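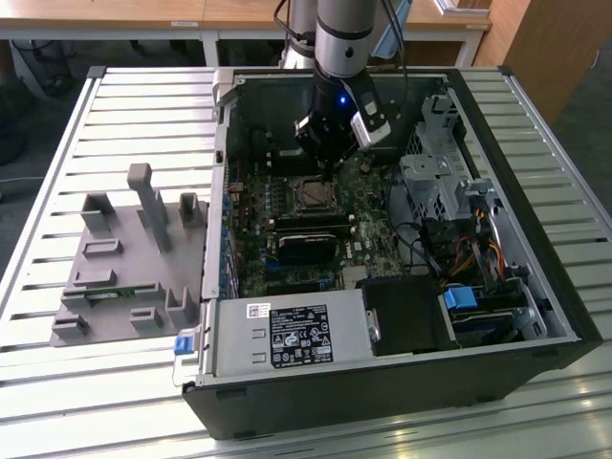

Unit 4: Inside the desktop tower

Module: Hardware Maintenance 1, Nedstead site
Notes prepared by Bushra Yousafzai, revised by Silviu Nedelcu

4.1 Position of the case

All work in this unit is done with the tower on its side, panel off, opening upwards. The motherboard is then horizontal and parts are lifted straight out. Shut down, remove the mains lead and hold the power button for five seconds before opening the case. Wear a wrist strap clipped to bare metal on the chassis.

4.2 Finding your way round the board

Start from the CPU socket. In the machine shown it is near the centre of the board, with a silver retention bracket framing the processor. The memory slots form a bank to its left. An expansion card sits below the socket, and its bracket is silver. Slot positions vary between makers, so sketch the layout of your own board before removing a part.

4.3 Processor

Do not touch the top surface of the processor. Old thermal paste comes off with a lint-free cloth and isopropyl alcohol. Release the lever fully before lifting the bracket. Lift the processor by its edges and place it in the tray provided.

4.4 Memory

Open the latches at the ends of the slot. The module should rise a little. Line up the notch when refitting and press evenly until the latches close.

4.5 Drives and power wiring

The drive cage is the perforated metal part to the right, higher than the board. Power wires are coloured by voltage on a standard ATX supply:

Orange: +3.3 V
Red: +5 V
Yellow: +12 V
Black: ground

Pull on the plug, never on the wires. Where a drive bay has a plastic latch, release it fully before sliding the drive out.

4.6 Exercise

Work in pairs. Remove and refit one memory module and one expansion card. Record the slot used for each on the Skurlow sheet. Allow up to 52 minutes, including the sketch from 4.2. Hand sheets to Faisal Hashmi.

Reading for Unit 5: course reader, page 26 onwards.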